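Search this site
Enter keywords Go
Print this page | E-mail this page

Setting Up a Simulated Wrist Camera Check Before Release to the Cell

Revision of June 2023. Applies to Kekham bench cells and to any Primotdale cell that shares the same gripper file.

Scope

This procedure covers the simulated wrist view used to sign off a pick routine before it runs on hardware. It does not cover force limits, guarding or the stop circuit. Those are in the cell safety sheet, and a pass here does not replace any step in it.

Before you start

Load the arm, gripper and work surface from the released model library. Do not use a local copy. Write down the library revision on the check record. If the revision on the record and the revision in the cell differ, stop and request a new export.

Set the random seed to 458 for the first pass. Later passes may use any seed, but each one must be written down.

Step 1. Match the lens

Enter the projection type, focal value and image circle from the calibration file. With a wide circular lens, leave the area outside the circle solid black. Do not crop to a rectangle to make the view easier to read. The policy will get the full circle, so the reviewer has to judge the full circle.

Step 2. Check self-view

Move the arm to the home pose and hold it for 260 frames. Look at how much of the view is taken up by the robot's own parts. The gripper and its housing should sit in the same place in every frame. Any drift means the camera is attached to the wrong link. Fix the link in the model file. Do not add an offset in the viewer.

Arm segments that come into the view from the side are allowed if they are listed as self-view in the mask file. Parts that are not listed must be added before Step 3.

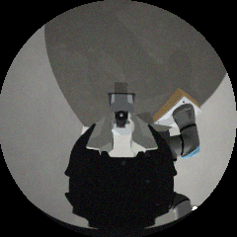

Markos Chrysikopoulos asks that the mask be redrawn whenever a gripper panel is changed, even when the new panel has the same part number. He would also like the old mask kept in the record, with the date it was retired, so that earlier runs can be scored again the way they were first scored.

Both points are accepted and will go into the next revision. Until then, save the old mask under the run number.

Step 3. Check surface contrast

A dark surface next to dark housing is hard to separate. Run the edge test at the default light level, then at half. If the housing outline is lost at either level, change the light model and repeat. Do not brighten the housing material. It has to match the part on the bench.

Step 4. Run the sweep

Run 1,000 randomized starts. Keep every failed start. Sort failures into three bins:

Contact with own arm
Contact with work surface
Target lost from view

Any entry in the first bin fails the routine, whatever the total. For the other two, the combined limit is 38.

Step 5. Sign off

Two people sign. The person who wrote the routine may not be either of them. Attach the seed list, the mask file, the failure bins and one still from the home pose. Halonen cells also need the Wandus export log, in plain text.

Records are kept for the life of the gripper file. If the file is withdrawn, mark the record closed and leave it where it is.

Print this page | E-mail this page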